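Bakiria Dark Table and Clitach Snack Set

Home > Tabletop > Dark Table

In stock. Ships in 2 cartons. The snack set travels inside the second one, so please don't throw that box away before you've looked under the cardboard insert.

We have wanted to put these two on one page for a long time. The Dark Table is a square top with a black fabric enclosure built over it, and the Clitach Snack Set is a small family of play food and plain tableware that looks wonderful against it. You can buy either one alone. Most people who come for the table leave with the snacks as well, and we completely understand!

The table first.

What we love about it is how quiet it is to look at. The top is matte charcoal, a shade lighter than the fabric, so you can still tell where the table stops and the walls start, and nothing on it bounces light back at you. The walls lean in toward a peaked ceiling. Two thin cables are pulled tight across each other in a big X and end at fittings on the far side. We get asked about that X more than anything else on the table. People worry that it's in the way, and then they put the thing up and stop seeing it after an hour.
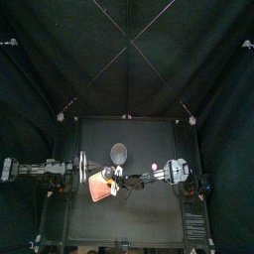

Square charcoal top inside the black fabric enclosure, with the crossed cables above.

Dark metal rails run along the sides of the top, and the pale clamps grip at the lower corners and along the near edge. We like that the clamps are a light color. When you're crouched down inside a black tent trying to find the one you haven't tightened yet, a pale clamp is a kindness. The corner mounts are light gray for the same reason, and there is a pale bracket high up on each side wall.

The fabric does crease. It comes folded, and it will show soft folds down the side walls for a good while after you hang it. Please don't iron it. Hang it, leave it overnight, and smooth it down with the flat of your hand in the morning. Some of the creases will stay. They catch a little light and go a sort of teal gray, and we've grown fond of them, but if you need a perfectly flat wall you should steam the panels from the outside before the cables go on.

Putting it up

You want two people for the ceiling. One person can do the whole bottom half alone, and we've done it plenty of times.

Set the frame on the floor where it will live, since it's a nuisance to shift once the fabric is on. Fit the rails and the clamps finger tight. Drop the top in. Check that it sits flush at every corner, then tighten. After that come the corner mounts, then the cables, then the fabric from the back wall forward. Pull the cables a bit at a time, going from one to the other, or the peak will lean. A leaning peak does no harm at all but it will bother you every time you walk past.

Mizanur Ekanayake wrote the paper instructions that come in the carton and they are very good. If your copy has a page showing a zipper, you have the old version. There's no zipper anymore. Write to us and we'll send the new sheet.

Lighting it

A dark enclosure soaks up more light than you'd expect. We use a 3000 K lamp on a clip, aimed at the wall first and then brought down slowly until the things on the table look right. Warm light is lovely with yellow and orange. If you're working with gray or white pieces you may like something cooler. Try both before you buy anything expensive, a desk lamp with the bulb changed will tell you most of what you need to know.

Keep any lamp that gets hot well away from the panels.

What to put on it

The top takes small things best. Play food, cups, trays, blocks, little boxes, anything you'd pick up with one hand. Bright colors sing on it. Very dark objects get lost, and we'd steer you toward the paler cloth cover for those (sold separately, see the accessories page).

The Snack Set was chosen with this top in mind. There's a gray speckled cup with a stone-like finish, wider at the rim than at the base and with no handle, so there's no right or wrong way around to set it down. It's our favorite piece by a long way. There are shallow trays in soft pale colors with raised rims. And there is the food itself, including a flat orange piece that everybody names differently. In the office it has been a cheese stick, a slice of sweet potato and, for one whole lunch break, a surfboard.

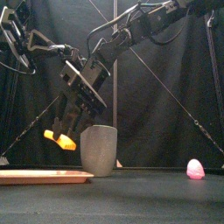

The trays deserve a few words too. They are shallow enough that you can get a flat piece out without tipping it up on its end, and the rim is just high enough to stop round pieces from wandering. Sit the cup right up against the end of a tray and you have a nice compact layout, a lunch with a drink next to it, and lots of charcoal left over for whatever comes next. Slide the cup away and it's a different game. We've seen people spend a happy afternoon doing nothing but moving food from tray to cup and back again, changing the order each time.

A few layouts we keep coming back to:

Cup and one tray side by side, food in the tray, cup to be filled.
Tray at an angle, food standing next to it, nothing else on the top.
Everything out at once, with the cup in the middle. This is the messy one and the most fun.

Then there are the fries. Oh, we love the fries. They're one molded piece in glossy yellow, with the sticks joined side by side and all of them coming up to different heights, so the top edge is nicely jagged, the way a real handful is. The tips are rounded. There are shallow grooves between the sticks that you can feel with a fingernail, and the bottom is flat-ish and a little wider than the middle. They shine. On a matte top, with one warm lamp, you get small white highlights running down the fronts, and it's the prettiest thing in the set after the cup.

We were asked to make them as separate sticks and decided against it. Loose sticks roll, get lost and end up under the rails. The joined bundle is also much easier to pick up and stand in things.

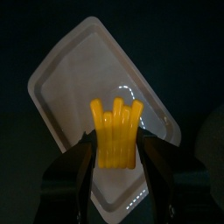
Iqra Afridi: I bought the table for my own projects and the snack set more or less as a treat, and the fries are the piece that never goes back in the box. The shine was a bit much under my old lamp, so I moved the lamp lower and to one side and now it's fine. My only wish is for a second cup. One cup looks lonely when there are two trays out.

You can now get the cup by itself, and Iqra's message in April had a lot to do with that. Look for "Clitach cup, single" in the accessories. The speckle varies from cup to cup, so two of them side by side won't match exactly, and we think they look better for it.

Cleaning

Wipe the top with a barely damp cloth. Skip polish and anything with oil in it, which leaves a shine that is very hard to get rid of again. If you do end up with a shiny patch, warm water with a drop of dish soap, a soft cloth and some patience will usually bring it back.

The fabric picks up lint. A sticky roller sorts that out in a minute or so. Go from the top down, and do the top of the table last.

Play food can be washed by hand. Dry it before it goes back on the table, mostly to save yourself the water marks. The trays and cup are for play only, so no real food or drinks in them, please.

Packing it away

Fabric off first, folded inward so the outside face takes the lint. Cables next, coiled loosely, each in its own bag. If you bend them sharply they'll remember it. The clamps go in the tin, the rails in the long sleeve, and the top goes back in its cover with the matte side facing the soft lining. The snack set has its own tray of cutouts, with the fries on the right. The cup goes in last and upside down.

What's in the cartons

Table top with cover
Frame, rails and clamps
Corner mounts and wall brackets
Crossing cables with end fittings
Black fabric panels
Paper instructions
Snack set, if ordered: play food, trays, cup

Works well with

Furex clip lamp. The arm is long enough to get the light over a side rail.
Craddock pale cloth cover. For dark objects, as mentioned above.
Craddock storage sleeve. Fits the rails with a little room to spare.

Questions we get

Can the table be used without the enclosure? Yes. Leave the fabric and cables off and you have a sturdy square table. Keep the corner mounts on, as they don't get in the way.

Will the fabric fade? Ours has been through 1000 hours under lamps and we can't see a difference next to a new panel. Direct sun through a window is another matter and we'd draw the blinds.

Do you sell single pieces of the food? Fries and the orange piece, yes. Everything else comes in the set for now.

Can I get the top in another color? We made a small run in light gray and it's sold out. If you'd like one, send us a note and we'll add you to the list for the next run.

Spare clamps and mounts ship within the week. Put the word "spares" in the subject line of your email and it goes straight to the packing bench.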